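Research Update: Head-Mounted View Improves Two-Arm Hanging Task

The Costimine project, a joint effort of the Robotics Laboratory and the manipulation group at Konport, has completed its second phase. The results were presented to the department on 2/13/25 by Iman Ait Ali, the project's lead investigator, and are summarized here for colleagues in other sections.

The project studies how a robot with two arms can learn to hang light, flat objects on an upright surface. Labels, tags and single sheets of paper are simple for a person to hang and difficult for a machine. They bend when held at one side, they turn in the grip, and the point at which they must be attached is often hidden by the fingers holding them. Most earlier work at the laboratory dealt with rigid parts on a flat table, where these problems rarely come up.

In the first phase, the team trained its control policy on recordings made with fixed cameras placed to either side of the work area. The policy performed well as long as the board stayed where it had been during training. When the board was moved even slightly, the arms continued to reach for the old location. Vendula Matoušek, who reviewed the failed trials, traced most of them to the last part of the reach, when one arm passed between a side camera and the attachment point.

The second phase replaced the fixed views with a single view from the head of the robot, looking out over both grippers toward the board. The training set consists of 2815 demonstrations, all collected by trained operators who guided the two arms through the complete task. Demonstrations in which an item was dropped and picked up again were kept, as they give the policy a record of how to recover from an error.

The method has two stages. A first network estimates where the board lies in relation to the robot and selects a target point on it. A second network then produces short sequences of motion for both arms together, and the target point is estimated again before each new sequence begins. Under the earlier method the target was fixed at the start of a trial and never revised. Jomar Sison, who wrote the planning software, noted that the repeated estimate adds very little computing time and accounts for most of the gain.

The work area itself is plain. A bright green board is fixed to the wall with black tape, and items are hung in a row near its top. The two silver arms work in front of it, each with a white gripper housing and black fingers, and the floor is covered with cardboard.
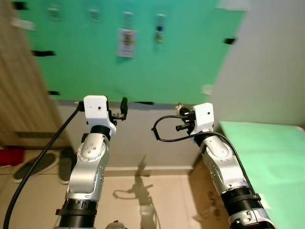
Results

The revised method was tested with the board in 22 positions that did not appear in the training data. Each position was tried with labels, with tags and with sheets of paper. The new policy completed the task in a clear majority of positions, including several in which the board was tilted. The first-phase policy, tested under the same conditions, succeeded only where the new position happened to lie close to the original one.

Labels and tags gave the best results. Paper remains the weakest case. A sheet held at its upper edge tends to swing as the arm slows down, and the policy often releases it before it has settled. Fouad Belkadi tested a version that waits for a brief period before release. It improved the result for paper but slowed the handling of labels, for which the wait serves no purpose. A version that adjusts the wait to the item is in preparation.

The team also examined the effect of shadows. The arms cast strong shadows within the robot's own view, and it was feared that these would disturb the estimate of the board's position. In tests with the room lights changed, the error in the estimate grew by a small amount and the rate of success was not noticeably affected. The same cannot yet be said of direct sunlight, which was not part of the study.

Limits of the Study

All trials were carried out in one room, with one robot and one board. The authors therefore make no claim that the policy will transfer to other settings without further training. Two failures in which a cable restricted the motion of an arm were counted against the method, although the cause was mechanical.

Next Steps

The third phase will begin in October under the direction of Vibeke Hjaltested. It will add boards of other colors and sizes, and will include trials in which an item must be taken down and hung again in a different place. The group at Konport will repeat the present tests with its own equipment, following a written protocol that is now under review.

A technical report is being prepared and will be available through the department library. Staff and graduate students who wish to receive the draft, or to see the method demonstrated, should write to the project office. Requests to use the demonstration data will be considered once the report has been released.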